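Spent today on the laundry corner. A few posts on how it went, mostly for the people who asked about the wallpaper last month.

The flat is a rental in Herkdale. There's no utility room, so the washing gets dried, sorted and folded on one worktop at the end of the hall. Everything lands there and then stays there.

Started at 10 with a cup of tea and a bin bag. The bag was for odd socks and anything with a hole I've been pretending I'll mend. It filled up faster than I'd like.

The rule I'm trying is two piles only. Things that hang and things that fold. I used to have a third pile for "not sure" and it was always the biggest one.

Towels first. They're dull but quick, and once they're in the cupboard the whole job looks half finished. Bedding next, which is slower. I still can't fold a fitted sheet. I roll it up and put it inside its own pillowcase.

Someone asked where the wallpaper came from. It was a roll end from Pallitz, the decorating shop near the bus station. They keep a basket of them by the till and I had to buy 2 to be sure of covering the corner. Peel and stick, so it should come off when I move out.

Putting it up was a two-evening job. The lines in the pattern make it hard to tell if you're straight, so I gave up on matching every join. You stop seeing it after a week.

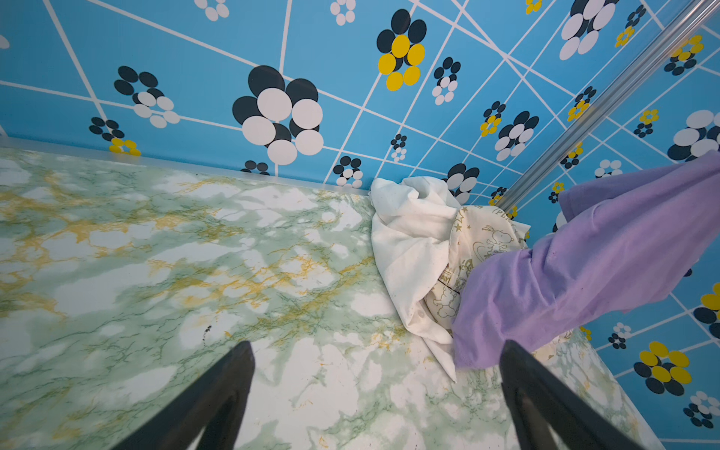

Folding corner, part way through. Purple on the rail, the white and the cartoon dogs still to do.

I like the blue with the green marble. My sister says it gives her a headache. She has a grey kitchen, so we were never going to agree.

The marble surface needs a wipe before anything clean goes on it. Dust shows on the dark green and fluff shows everywhere. A damp cloth does it, then dry it off properly or the next towel picks it up.

The rail is the best thing I've added. Before that I was hanging things off the door handle and knocking them down every time I went to the loo. Anything that creases goes straight over it now and the rest can wait.

For anyone pricing this up, Hassanpour on the high street had rails in June and I'd go there before ordering online. Bring the measurement of your gap. I didn't and had to go home for it.

Stopped for lunch. Came back and the pile had not folded itself.

The dog print is staying, before anyone starts. It's soft, it's been washed more times than I can count and I don't care that it's meant for children.

Last bit was the drawer underneath. Pegs, a dead torch, 15 buttons in a jam jar and the instructions for a Zurach iron I gave away years ago. Kept the pegs and the buttons.

All done by four. There's another load in the machine – it finishes in ten minutes.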